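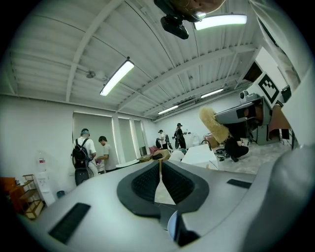
*White steel beams under the corrugated ceiling*

## About Dosano Soccer School

Hello, and thanks for stopping by! We're a small soccer school in Takholm, and if you've come to this page you're probably a parent with a restless kid, or a grown-up who hasn't kicked a ball since high school and misses it more than you'd like to admit. Either way, we're very glad you found us.

Dosano started with 2 coaches and a bag of balls that had seen better days (a few of them had been re-stitched so often they rolled a little to the left). That first season we ran one session a week for ages six to nine, and we spent most of it learning names, tying shoelaces and figuring out how to share half a field with a very patient running club. We still run that same beginner group, and it's still the one the coaches fight over.

These days we have 513 players on the books, from kindergartners up to our over-50s walking soccer crowd, who are by a long way the loudest people in the building. Sessions last 45 minutes for the little ones and a bit longer for everyone else, and we keep groups small enough that each player spends most of that time with a ball at their feet. We don't cut anybody before age twelve, and we don't keep league tables for the youngest groups, though you'll find the kids always know the score anyway.

### How we coach

We like passing, we like brave goalkeepers, and we love it when a defender decides to dribble out of trouble (even when it goes horribly wrong!). All of our coaches are licensed and background-checked, and each one takes 3 training days a year, paid for by the school.

In June we hold the Hastis Cup, our end-of-season get-together, with mixed teams of kids and parents and far too much potato salad. Teams come over from Shirazi Youth every year, and they've taken the trophy home more often than we have, so we'd really like it back.

### Come and try it

Your first session is free, and you don't need to buy anything for it. Sneakers, shin guards and a water bottle will do fine, and we have spare shin guards in most sizes if yours are still at the back of a closet somewhere. Just send us a note through the contact page with your player's age, and we'll write back with the next open spot.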